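Print this page | E-mail this page

Nutura Experience Sampler, Model 4
Handheld prompt and recording unit for studies of attention and inner experience

The Nutura is a stand-alone sampling device for research on everyday awareness. It gives a signal at unpredictable times during the day. On hearing or feeling the signal, the participant records what was in mind at the last undisturbed moment before it. The unit does not measure brain activity, pulse or skin response, and it makes no estimate of mood. It produces prompts and stores reports with a time stamp.

Signal
Tone, vibration or both. The tone has a fast rise time so that the start of the prompt is clear to the participant. Volume is set by a side wheel, or locked by the investigator during setup. An earpiece socket is provided for quiet settings.

Schedule
Prompts are drawn from a random distribution within a window chosen by the investigator. The default mean interval is 30 minutes. A minimum gap can be set so that two prompts do not fall within the same report. Quiet hours are entered separately for each day. The schedule is held in the unit and cannot be viewed by the participant.

Reports
Three formats are supported: spoken notes, fixed rating scales, and a plain prompt with no entry, for studies in which participants write in a paper notebook. Up to 17 rating items can be loaded per study. Items appear in fixed or shuffled order. Spoken notes are saved as uncompressed audio.

Memory holds 515 spoken notes at the standard length. When memory is full, the unit continues to prompt and logs the time, but no further audio is saved. Existing notes are not overwritten.

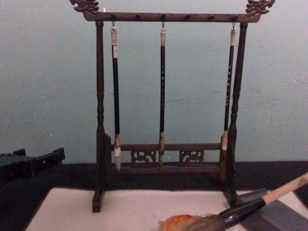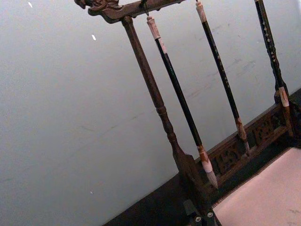
Calligraphy brush rack in dark wood, two views.

Missed and late prompts
A prompt with no response is logged as missed. A late response is kept and marked, with the delay in seconds. Late reports should be reviewed before they are pooled with the others, as recall of a momentary state fades quickly. The cutoff for "late" is set by the investigator and is written into the header of each data file.

Data transfer
Files are copied by cable to a computer running Sarkico, the setup and export program supplied with the unit. Sarkico writes ratings as comma-separated text and audio as individual files named by participant code and prompt number. There is no wireless link. Participant names are not stored at any point.

Power
Rechargeable cell, replaceable with a small Phillips screwdriver. Charge the unit overnight between sampling days. The clock keeps time while the cell is being changed.

Supplied with each unit
Sampler, earpiece, belt clip, charging and data cable, printed setup guide. The participant instruction card is sold in packs and may be reworded for local use.

Training
New users should complete the practice interview in the setup guide before enrolling participants. First-day reports tend to contain general statements about the self in place of the sampled moment, and many investigators discard them. The practice interview was written by Elvira Cáceres and is included with Sarkico. The next group training session is in November at the Nollwood office.

Ordering
Units are sold singly or in classroom sets. Queiroz carrying cases are listed under Accessories. Firmware earlier than the current release must be updated before use with shuffled items.

Specifications last revised August 27, 2023.

Contact | Copyright Nutura, all rights reserved | Back to top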